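Forum: Home and Shed > Furniture, Storage and Odds and Ends
Thread: Painting a kid's dresser two colours – regrets?

mallee_jan
Evening all. My granddaughter is moving into the back bedroom in a few weeks and I've promised her a bright dresser, the brighter the better as far as she's concerned. I've got an old pine one in the garage with five drawers and a fair few dings, and it has had at least two coats of something glossy over its life. She wants yellow with a second colour on the drawers. My husband thinks it'll look like a lolly shop and we'll be painting it again by January. Has anyone done strong colours on a kid's piece and still liked it a year later? Also, do I really have to sand it right back? My shoulder isn't what it was.

Posted Monday, March 23, 2026

thanakorn_k
Hello Jan, lovely project! No, you don't need to go back to bare wood. Wash it with sugar soap, let it dry overnight, then give it a light scuff with 180 grit until the shine has gone. After that put on a good bonding primer and leave it alone for as long as the tin says (I know, I never want to wait either). I did my nephew's in orange and green four years ago and he still loves it, although his mother has never warmed to it.
– Thanakorn Kaewmanee

shedhappy
Sorry to be the wet blanket but I'd go white on the outside and let her pick the drawer colour. Yellow is a mongrel to cover with. I did a bookcase in it and needed five coats, and you could still see the old brown at the corners. When she turns ten and wants everything black you'll only have the drawers to redo.

renzo_dam
I'll disagree with shedhappy, with respect. The trouble is usually the primer. Yellow over a tinted grey or a plain white primer behaves much better than yellow over whatever was there before, and three thin coats will do it. Let the child have her yellow, Jan! She'll be ten soon enough, and a tin of paint isn't the end of the world. I'd go purple for the drawers myself, it sits nicely against a warm yellow.
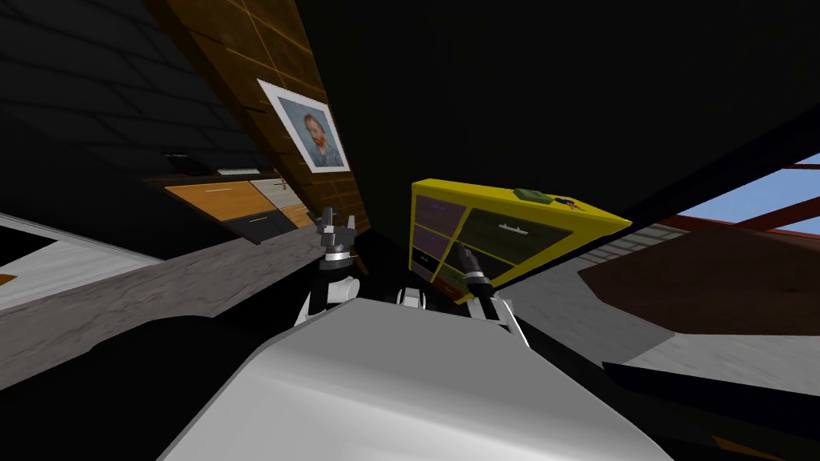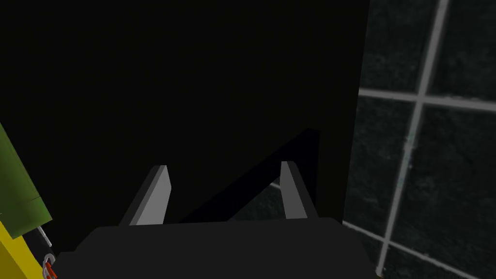
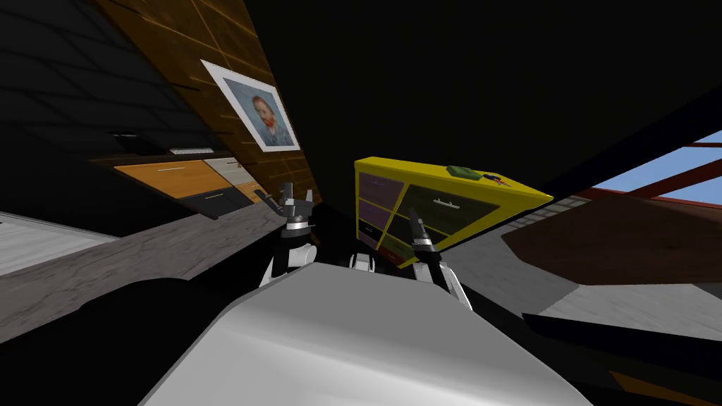
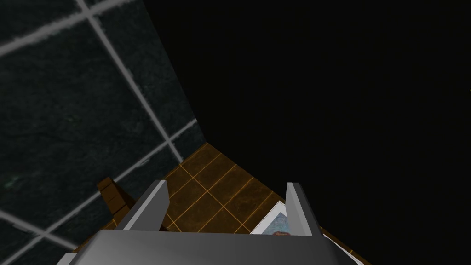 As for the drawers, take them all out and number them on the back in pencil before you start, as old drawers rarely swap places happily. Don't paint the runners or the sides that slide. I did that on my first one and had to plane the lot back while my wife stood there with all the baby clothes in a basket. A rub of candle wax on the runners is plenty.
– Renzo D'Amico

shedhappy
Fair point on the primer, I used the leftover stuff from the laundry ceiling. Still not sold on the yellow, but I'll give you the candle wax.

mallee_jan
Oh, thank you all, this is such a help. Purple was her second choice after "sparkly", so I think we may have a winner. Renzo, should I paint the handles or buy new ones? The old ones are brass under the gunk. I saw some plain white ones for $13 each, and five drawers with two apiece adds up quickly.

renzo_dam
Have a go at cleaning the brass first. Soak them in hot soapy water for an hour and go at them with an old toothbrush. If they come up well you've saved yourself a fair bit, and if they don't, you've lost an evening. Do measure between the screw holes before buying anything, because the new ones hardly ever match the old spacing and then you're filling holes.

thanakorn_k
And please fix it to the wall once it's in the room! A bracket into a stud at the top, both sides if you can manage it. Little ones pull the bottom drawers out and use them as steps.

mallee_jan
Will do, my husband has been put in charge of the brackets. He's still muttering about lolly shops but he has gone out to look for the sugar soap. I'll pop back in when the first coat's on.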